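Category: Flood Monitoring > Gauge Set-Up

Section 7: Setting the alert levels on your Skuvgate river gauge

By Mark Anthony Sarmiento. Last revised 6/9/19

The box says the Skuvgate will "warn you before the water arrives." Treat that as a slogan. The gauge measures the height of the water under it, and it sends a text when that height passes a number you typed in. If you type in a bad number, you get a bad warning.

Before you start, have your mounting height and at least one past high-water mark you trust. A neighbor's memory of how high it got is a poor substitute. Look for silt lines, or ask the county for surveyed marks.

1. Open the Gesance app and choose Levels. Ignore the Auto-Suggest button for now.

2. Enter the sensor height above the stream bed, in centimeters. On our test site at Manalastas Creek this was 400.

3. Enter the Watch level. We used 200. The factory setting is much higher, and I have yet to hear a good argument for it on a small creek.

4. Enter the Act level. Work backward from how long you need to move cars and people, then allow more time than that.

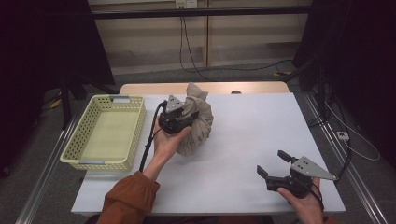
5. Set the reading interval to 3 minutes. The longer default saves battery, but a steep creek can come up a long way between readings.

6. Press Save, wait for the tone, and go back into Levels to check that your numbers are still there. Older firmware sometimes dropped them.

Note: Auto-Suggest offers a "100-year level" from as little as one season of readings. I don't see how it can. A 100-year flood is one with a one percent chance of happening in any given year, and estimating it takes a long record. Two of them can come in back-to-back years. Leave that box blank.

Caution: Don't rely on the gauge as your only warning. It needs a phone signal, and towers can fail in the same storms that fill creeks. If officials tell you to leave, go, whatever the app shows.

Caution: Never wade out to clear debris from the sensor while the water is up. A blocked sensor can show a steady level while the creek rises, so be suspicious of a flat line in heavy rain.

To send a test alert, hold the side button until the light blinks. A test that reaches your phone shows the text service works. It says nothing about whether your levels make sense.

Related items
Section 6: Mounting the bracket on a bridge or post
Section 8: Reading the rise-rate chart
Mark Anthony Tan: Do we need the Prostier rain sensor too?

We use cookies to remember your settings. By staying on this site you accept our cookie policy.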